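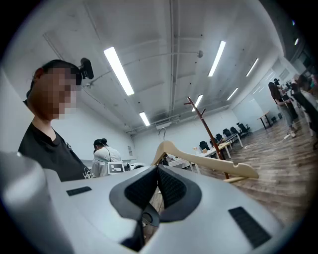
How Do You Shop for a Robot Hand?

Hi, I'm Maiara Miranda, and my job is making shopping lists. My lists don't have milk on them, though. They have robot parts! I plan what our team at Saltov buys, and kids ask me about it all the time, so let's go shopping together.

First question: what does the hand have to hold? We wanted ours to pick up clothes hangers, and a hanger is a tricky thing (try picking one up with just two fingers and you'll see). It's thin, it's long, and it loves to swing around. So I look for fingers with a bumpy, textured lining, like the bottom of your sneakers. Smooth fingers can let things slide right out.

Next comes the money part, which is called a budget. Think of it like your allowance, only you write down where all of it will go before you spend any. Last April I had 781 dollars left for spare finger pads and small stuff. That sounds like a lot! But a set of pads can wear out, and I wanted 5 sets, plus cables, plus things to practice on. Wooden hangers count too - somebody has to buy those, and that somebody is me.

Then I think about people. A gripper you carry around by hand needs a person to carry it, and that person needs time to learn. My friend Tsion Gidey plans the lessons, and she always asks for up to three practice days. I used to write down one. Oops.

I also save a little money for surprises. One time a box came from Amaral with the wrong screws in it, and we had to order again and wait.

Want to try it? Pick a chore at home, like hanging up your coat. Write down everything a robot would need to do it: a hand, a coat rack, a hanger, a place to plug in. Now put a made-up price next to each one and add them up. If it's too much, what would you wait to buy until next year?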